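Field Evaluators, Hand-Held Gripper Kit (Part-Time, Paid)
Gaver, Evaluation Group
Applications close at the end of February

Gaver is recruiting evaluators for the second-generation Zorkport, a hand-held gripper kit sold in pairs to labs and small integrators for recording manipulation demonstrations. The position is part-time, paid hourly, and runs for seven weeks. Work is done on site in our offices and in furnished test rooms nearby. Relocation is not covered.

Summary of the work

Evaluators operate a pair of Zorkport units, one in each hand, to carry out everyday tasks from a written list. Each unit carries a camera, a trigger-driven pair of finger pads and a marker cube. Recordings are reviewed the same day for tracking loss, pad slip and operator error. The purpose of the evaluation is to decide whether the kit ships in its present form or goes back for changes to the pad mount and the marker bracket.

A shift lasts four hours including a break. Evaluators work in teams of two: one operates, one logs, and the roles swap at the break. The logger starts and stops each take, enters the task code and writes down anything the operator reports. Typical tasks are folding cloth, sorting hardware, loading shelves, routing cable and opening and closing containers.

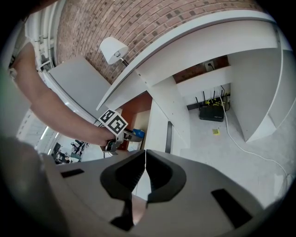

Tracking is the part of the kit we most need tested. Position is computed from camera video, and each unit's camera also uses the printed codes on the other unit's cube to recover the relative pose of the two hands. Open bench work is well covered by our existing recordings. Work at desk height and below is not. We want takes made near and under furniture, where the operator has to reach past a side panel, where a router and its yellow cables sit on the floor, and where the lens bends a straight desktop into an arc. Evaluators should expect to spend a good share of each shift kneeling, and should be able to keep the cube turned toward the opposite camera while doing so. Takes in which the cube is lost for more than two seconds are marked and repeated once.

Duties

Check calibration of both units at the start of a shift, using the supplied board.
Inspect the rubber pads for tears, glazing and loose fasteners. Replace as needed.
Record takes from the assigned task list at normal working speed.
Log faults using the Plodent form. Free-text comments are required for every fault; a code alone is not accepted.
Copy recordings to the review station and confirm file counts before leaving.
Attend the weekly review. Attendance is paid.

Requirements

Steady use of both hands. Left-handed applicants are welcome, and the grips are symmetrical.
Able to hold a unit in each hand for periods of roughly 20 minutes, and to work on the floor as well as at a bench.
Able to write a fault report that a mechanical engineer can act on. Example of an acceptable entry: "Right pad closes late when trigger is pulled slowly, full travel reached, repeats on every third pull."
Basic file handling on Linux or Windows.
Normal or corrected vision.

Useful but not required

Experience in product testing, assembly, electrical installation or physical therapy.
Previous use of any hand-held demonstration device. Please name the device and the length of use. Applicants who have used the first-generation Zorkport should say which pad set was fitted.

Programming experience is not needed. Training is given over the first two shifts and is paid at the full rate.

Conditions

Pay is at a fixed hourly rate, stated in the offer letter and identical for all evaluators. Shifts begin at 8:30 a.m. or 1:30 p.m. and are assigned by the week. Hiring and payroll are handled by Wong, a staffing firm, and evaluators will be employees of Wong for the length of the contract. Knee pads and wrist supports are supplied. Evaluators may bring their own.

Cameras on the units record hands, forearms and parts of the room. Faces are masked before recordings leave the review station. Recordings are kept by Gaver for product development and may be shared with kit customers as sample data. A consent form covering this use must be signed before the first shift. Jewelry and watches should be removed, and badges kept out of view.

How to apply

Send a resume of no more than two pages and a short fault report on any hand tool you own. The report should state the tool, the fault, the conditions under which it appears and how often. Reports are read before resumes. Use the form on the Wong careers page and select "Zorkport evaluation" from the list. Selected applicants will be invited to a paid trial session with the kit.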